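Danica Tóth built her two-arm cell in a shared workshop in Prinham, on a bench she shares with a lathe owner and a person who repairs accordions. She calls it Skiritz. The job it is meant to learn is sorting toy bricks by color.

"The frame is slotted aluminum, the table is wood," she says. "Everything else got bolted on when it was needed."

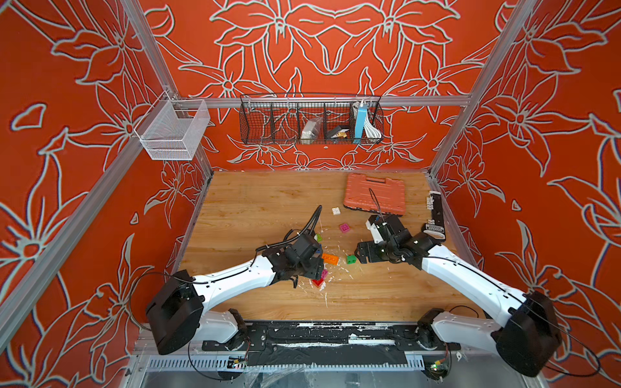
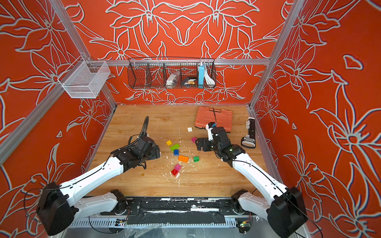

Skiritz: both arms on the shared front plate, bricks out on the table.

The enclosure came before the software. Tóth wanted side walls so that people walking past would stop changing the background. The floral pattern was her choice. "A plain wall is easier for the vision code. I wanted to know early if it could cope with a hard one. It could, after 3 tries at the lighting."

Both arms share a single black mounting plate along the front edge. She had them on separate brackets until January. "The distance between the bases drifted. Not a lot, but I was recalibrating every evening. One plate fixed that."

Cable routing took longer than she planned. The hose at the left gripper runs in a high loop, and she has redone it twice. "Too short and it pulls on the wrist. Too long and it gets into the work."

The wire basket on the rear crossbar holds a few small items and a spare cable. She accepts that it costs some reach at the back.

The current target is 500 recorded grasps before she changes anything else. She runs them in batches of 10, checks the logs, then moves the bricks by hand and starts over. Bricks that lean on each other are still the main cause of failed picks.

"The gripper closes on both and lifts neither," she says. "I have a fix in mind for the finger pads. It means taking both wrists apart, so it waits until the batches are done."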